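Setting up your vendor booth for the Clumel Winter Street Fair

Section 2: Check-in and putting up your booth

I've run the vendor side of this fair for a good while now, and set-up morning goes much better if you take these steps in order (ask me how I know!). You'll want your vendor packet in hand before you leave home.

1. Drive in by the Lergate entrance and show your booth pass. Mine lives on the dashboard so I'm not digging for it with a line of vans behind me.
2. Unload first, then park. You get 12 minutes at the curb, and yes, I've had a talking-to for taking longer.
3. Find your booth number chalked on the pavement and set your canopy inside the lines.
4. Put weights on all the legs before you hang a single thing.

Note: Food vendors check in at the Brikeo tent instead. Bring your permit – a picture of it on your phone won't do.
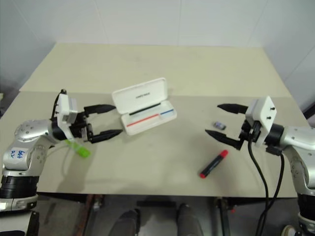

Fig. 2. Tabletop with raised back panel.

5. Set your tables at least 2 feet back from the front line. People stop to chat, and the walkway fills up fast once the music starts.
6. Plug in one thing at a time. If the power cuts out, unplug the last thing you added and come find me at the info desk.
7. Hang your price list where folks can read it without leaning over your goods.

Caution: No open flames, and that includes those cute little candles. Heaters have to stay clear of the canopy walls.

We had roughly 300 people through in the first hour last time, so please be ready when the gates open. If you're running late, call the desk and I'll hold your spot as long as I can.

Clumel Winter Street Fair | Vendor Desk, ext. 1186 | Updated Sunday, January 1, 2023 | Back to top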